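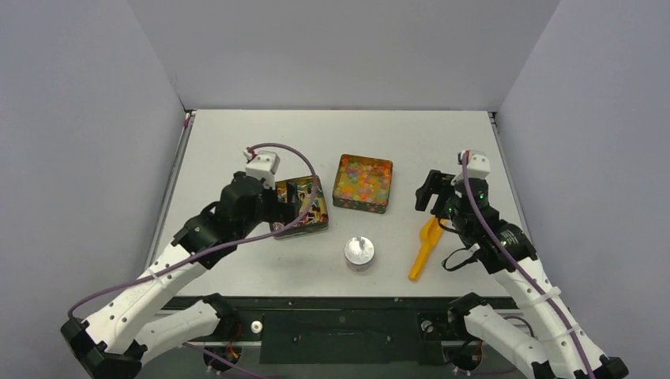
Two patterned tins, a small round silver container and a scoop

Is Sorting Really a Good Idea?

Grown-ups love to say "sort it out." They say it about socks, crayons and candy. But does sorting always help? Let's not just believe it. Let's check.

Look at the two square tins. The one on the left holds a jumble of little pieces: yellow, white, red, green, blue and black. The other one has small see-through pieces that look like candy, in orange, yellow, green, red and pale blue. So each tin has lots of colors in it. Is that sorted or mixed up?

It depends what question you ask. If you ask "What color is it?" then both tins are a mess. If you ask "Which pieces look like candy and let light through?" the second tin seems pretty tidy. The word "sorted" doesn't mean much until somebody says what they are sorting by. Scientists call this choosing a property. A property is something you can notice about a thing, such as its color, shape, size or weight.

Some people will tell you that color is the best property to pick. I doubt it. Color is quick to see, sure. But what do you do with a bead that is half red and half white? And if you turn off the lamp, can you still tell dark blue from black? Try it tonight in your bedroom with two socks.

Sorting by size sounds safer, but there is a catch here too. How big is "big"? Luana Queiroz, who is nine, sorted 163 buttons from her grandmother's sewing drawer into big and small. Then her cousin Sorin Manole sorted the same buttons. Luana's big pile had 73 buttons in it. Sorin's had 70. They argued about three buttons until dinner! Who was right? Both of them, or neither, because they never agreed on a rule before they started.

What about tools? A scoop moves lots of pieces in one go, and that feels fast. Fingers are slower, but they can choose. If you scoop from a mixed tin, you get a mixed scoop. You still have to pick through it afterward. So a scoop is great for moving things that are already sorted, and not much help before that. Don't take my word for it, though.

Try it yourself

You need a bowl of mixed buttons or dry pasta shapes, two empty containers and a big spoon. Keep small pieces away from babies and toddlers.

Write down your rule first. "Round ones go here, everything else goes there" is a good one.
Take 20 pieces and sort them with your fingers. Ask a friend to time you.
Mix them up and sort them again, using only the spoon.
Now swap places, and let your friend do it with your rule.

Did you both end up with the same piles? If you didn't, read your rule again. There's probably a word in it that means one thing to you and something else to your friend. Change that word and have another go.

You might also decide that some things don't need sorting at all. A jar of mixed buttons is fine if you only want to make a funny face on paper. Next time someone tells you to sort something out, you could ask them, "By what?"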